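3.2 Surface finishes

Patterned coverings were compared at the Flirkthorpe site for visible wear. The leaf-and-vine paper, white on black, lined three sides of a compact enclosure (Figure 4).

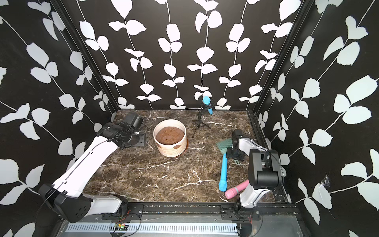 Reading time: 2 min | 315 words

Figure 4. Leaf-patterned wall panels and marble-finish tabletop.

A small torn patch on the right wall exposes frayed white fibres close to a pale leaf. Damage of this size was logged by hand (Wogan, September survey). The dark brown tabletop, veined in white and cream, was graded separately under the Turon scale.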